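A morning at the Stisik board works
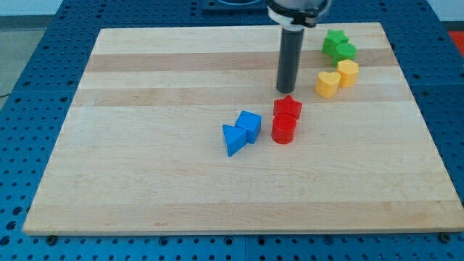

Stisik opens its shop to visitors for one morning in August, and this year 66 people signed up. I went with Shu-fen Wan, who buys kitchen goods for Ornent and wanted to see how the cutting boards are glued. We started in the lumber room at 9:30. Santosh Nishad runs it, and he sorts the planks by shade before anything gets cut. The striped boards come out of that sorting, with pale planks set next to slightly darker tan ones. He said customers ask for the stripes now, but ten years ago they sent them back as mismatched.

The glue room was the best stop. Boards stay in the clamps for 4 hours, then sit on racks for 21 days before planing. Shu-fen asked if that could be shortened for a rush order. The answer was no - they tried it one winter and the boards cupped.

Planing and sanding are next door and very loud. Ear protection is handed out at the door, but it ran short for the second group. We skipped the oiling line, which was down for cleaning.

Lunch was soup and rolls in the yard. The seconds shop sells boards with small knots at half price, cash only. I bought one for my sister.

Parking is on the street behind building 301. Sign up early if you want the first group. The later one gets less time in the glue room.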